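Gwynne Project Report: One Desk, Too Many Cups
Yannick Carré
Everyday Spaces elective, final write-up

So my original plan was to study a whole kitchen, and I had a very nice proposal about it (thanks to Benedikt Böttcher for reading all 826 words of that one!). Then I tried to draw a floor plan and gave up after the pantry. What I ended up with is much smaller: one desk, the dishes that pile up on it, and the question of how you get it back to a state where a person could eat there, or work there, or both.

The desk already does double duty. It has a cloth on it like a dining table, and it has a lamp and a tablet on it like a study desk. I got pretty attached to the lamp, to be fair. It has two round cup-like holders in the base, and I spent way too long in my notebook arguing with myself about whether they count as storage. I decided they do.

My first idea was to sort everything by kind, so cups with cups, plates with plates. I tried this on paper at Brotside first, with cutouts, and it looked great. On a real desk it falls apart pretty fast, and the big plate is the main reason. It wants a lot of flat space, and whatever you do with it decides where the rest can go.

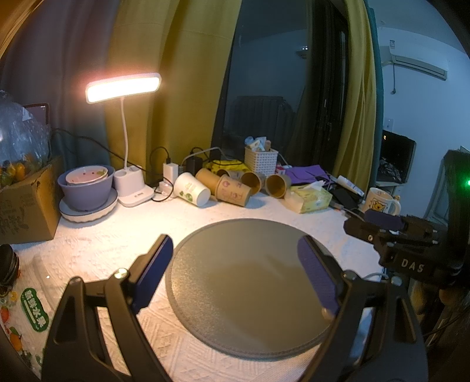
Figure 1. The large gray plate on the white cloth, with the lamp, the bowl and the cups behind it.

I like how much is going on toward the back. The lavender bowl has a dotted plate tipped inside it and a scalloped saucer underneath, so that's three pieces standing in the space of one, and I stole that for my second layout. The cups are the opposite. They're scattered all over the middle and take up more room than they have any right to. Then there's the fruit, still in its clear bag over by the cardboard box. I wrote "fruit: food or object?" in the margin and never answered it.

My second layout goes by size. Biggest and flattest things get a place first, then bowls, then cups wherever there's a gap. Benedikt thought I should do cups first because people reach for them most, and we went back and forth on it through most of October. I still think he's wrong for this desk, but I did borrow one piece of his version, which was giving a cup something round to stand on. It marks a spot! You look at it and you know a cup goes there.
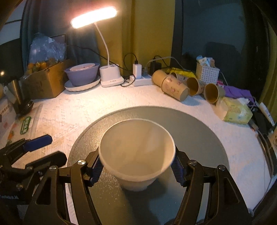
Figure 2. A pale cream cup over the round mat, lamp on.

The light is worth a mention too. The same cloth goes pinkish under the lamp, yellower on the left and a cooler lavender on the right, and I hadn't planned on writing about color at all. It made me rethink where the pale dishes should go, and I've put a note in the appendix for whoever takes this up after me.

Things I'd still like to do: try the size layout on the bigger table at Mivisberg, draw the lamp base properly, and redo my sketches so the cups don't all look like buckets. The sketchbook is on the shelf by the door if anybody wants it, and the cutouts are in the envelope taped inside the back cover.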